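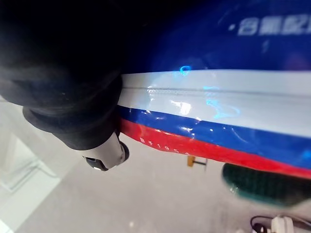
I want to settle how people here store bulk rice and beans, because my wife and I have been arguing about it since March and we are both going from memory. We buy big and then eat it slowly. My habit has been to leave everything in the package it came in until we need it, and hers is to move it all to buckets the same day. My worry with factory packaging is the creasing. Glossy plastic like the package in the photo creases as soon as anything presses into it, and I have always assumed a crease is where a pinhole starts. Is that true, or am I making up a problem? We live outside Gelarville, the pantry is an inside closet, and it stays fairly cool except in August.

gelar_pantry
Posted April 11, 2024

tnaylor
Creases can turn into pinholes, but it takes a lot of flexing in the same spot. A bag that gets folded once and then sits on a shelf for a year is fine. A bag that rides in the bottom of a camper for a year is a different story. The bigger issue with store packaging is that a lot of it was never airtight to begin with. Many rice bags have tiny vent holes punched in them so they stack flat. Squeeze one next to your cheek and you will feel the air come out.

If yours has vents, your wife is right and you should move it.
- Trevor Naylor

rheav
Agree on the vents. I'd add that moths go straight through thin plastic from either direction. I lost a whole shelf to them a few years back and the only food that survived was in glass jars. Flour, oats, cornmeal, dog biscuits, all of it had to go. I freeze everything now when it comes home. Four days in the chest freezer, then a day on the counter still sealed so the moisture collects on the outside of the bag, then into the bucket.

bradack
Four days is more than you need if the freezer really holds 0 F. But I won't fight about that, extra time doesn't hurt anything.

What I will fight about is buckets for everything. Buckets are good if you go through a lot of rice. For two people you open a five gallon bucket forty or fifty times before it's empty, and each time you let in damp air. I keep mine in the original bags inside a lidded tote and only open one bag at a time. The tote keeps out mice and the bags keep the portions small. Been doing it this way for 2 houses and never had a problem.

gelar_pantry
OK, I did the cheek test and the rice bags have vents. The beans don't seem to. So she gets the rice and I get the beans, I guess.

Brad, what kind of tote? Ours are the cheap gray ones and the lids bow in the middle.

bradack
The ones with a gasket. Mine are Wolent, the older style with four latches. The newer ones only have latches on the short ends and they gap on the long sides if you overfill them. Check yours with a strip of paper. Shut the lid on it and pull. If it slides out easily you don't have a seal.

elba_h
Mice will chew through a tote if they want in. They will chew through a bucket too, it just takes them longer. We had one go in through the corner of a tote where the plastic was already scuffed. If you have mice, the only thing that stops them is metal or glass. I use two small galvanized trash cans with the food in bags inside.

Also, to the original question, I have kept pinto beans in store bags for six years. They were safe to eat and they never got soft. I cooked them for five hours and they were still chalky. I don't think the bag had anything to do with it, they were just old. A little baking soda in the soaking water helps some.

rheav
Pressure cooker for old beans. Forty-five minutes after the soak and they come out all right. I wouldn't serve them whole but they make good refried beans.

cchavez_52
I do this on a bigger scale than most of you, I keep about 3,000 pounds of dry goods for our church pantry, so take this with that in mind. For white rice, the order of what matters is temperature first, then bugs, then moisture, then oxygen. People spend all their money on the oxygen part with foil bags and absorbers and then stack it in a garage that hits 100 degrees.

Brown rice is another matter. The oil goes off in six months to a year at room temperature whatever you put it in. I don't accept donations of it anymore unless we can hand it out that week.

bradack
I have to disagree with you on oxygen, Cristian. An absorber costs pennies and it kills the bugs too, so that's two jobs. If you seal with absorbers you can skip Rhea's freezer step completely.

cchavez_52
If the bag holds. Half the ones I see opened have a bad seal and the absorber was used up the first week. You can't tell by looking either. Rice in a sealed foil bag doesn't always pull down tight like people expect, so a soft bag might be good and a firm one might just be packed full. I'd rather freeze and know.

tnaylor
For sealing, I had a Pruvik bar sealer for a while and it was not wide enough for the gallon bags, so I had to do each one in two passes. The overlap leaked on a few. I went back to a hair straightener and a piece of wood with a straight edge. It's slow but the seals are good. Run it across twice, about a half inch apart.

elba_h
Whatever you use, put the date on the bag and not on the lid. Lids get swapped around. I have a bucket that says OATS on the lid and SUGAR on the side and it has lentils in it.

gelar_pantry
Thanks everybody. Plan for now is to freeze the rice in batches, since our freezer is the small one over the fridge, and put it in the two buckets we already have. Beans stay in their bags in a tote once I find one that passes the paper test. I'm going to skip absorbers this round and see how it looks in a year.

One more question. The buckets used to have pickles in them. I have washed them three times and they still smell. Does that get into rice?

rheav
Yes, it does. Fill them with crumpled newspaper, put the lid on and leave them a week. Change the paper and do it again. If that doesn't work use them for something else.

bradack
Sun works better than newspaper. Leave them open outside for a few days. The lid gasket holds most of the smell, so replace the lid if you can.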